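Preltar Gripper Kit for Home and Shared-Shop Arms

Sold by Votison. Kit ships complete except for the power supply.

If you have been building an arm on a bench in the garage, or on the one good table at your makerspace, you probably know the stage where everything moves nicely and there is still nothing useful on the end of the wrist. That was us a few years back, and the Preltar kit is what came of it. We wanted a two-finger gripper that a person could put together over a weekend with ordinary hand tools, take apart again when a screw went missing inside it (it happens, we've all been there), and run from whatever controller was already on the table.

The kit gives you the housing, the slide rails, a motor with its driver board, the wiring harness and two sets of fingers. The fingers open to 90 mm, which is plenty for drawer pulls, jar lids, small boxes and most of the odds and ends that pile up on top of a cabinet. Assembly takes around 17 hours if you have never built one before, and a good deal less the second time! Please do the rails before the harness. The booklet says so too, but it says so on a page people like to skip.

Before You Build: the Practice Room

Every kit comes with a download code for the practice room, a simulated corner with a cabinet and walls where you can try out your reach and your wrist angles while the real parts are still in bags. Mackenzie Pelletier put the room together and she went to town on the spotted wall, which we have grown very fond of. You can move the furniture, swap the arm model for your own, and put the view wherever you like. I'd start with the drawers, and go slowly, and save your poses as you go so you aren't hunting for that one good approach again after supper.
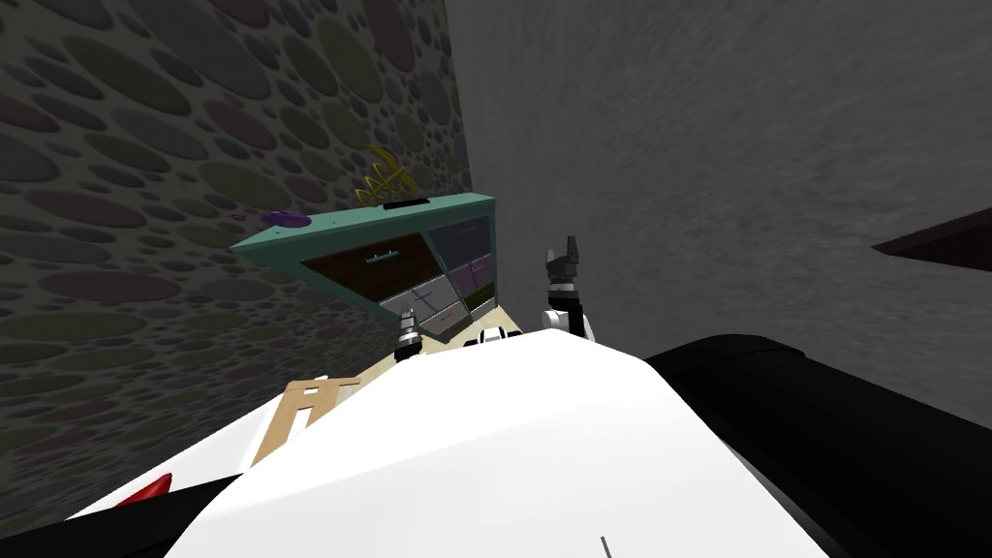

Views from the practice room.

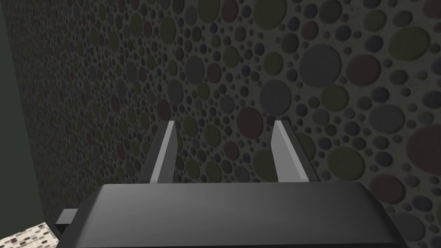 Your saved poses export as a plain text file, one pose to a line, and the driver board reads that file straight from a memory card. If you are running a Suominen controller you will need the adapter cable, sold separately, and you'll want to flip the sign on the wrist rotation or it will turn the wrong way on you. We are working on a proper setting for that and hope to have it in the June update.

A word on shared workshops, as we get a lot of letters about them. The shop at Vasthorpe keeps one kit built up and bolted to a board with the controller beside it, so members can carry the whole thing to a free bench, and that has worked well enough that we now sell the board predrilled. Label your memory cards. Run any new pose file at the lowest speed first, with a hand near the stop switch and your coffee somewhere else.

Spare fingers, rails and screws are all stocked singly, so you needn't buy a whole new kit over one stripped thread. Write to us with your order number if anything is missing from the bags and we'll get it in the mail.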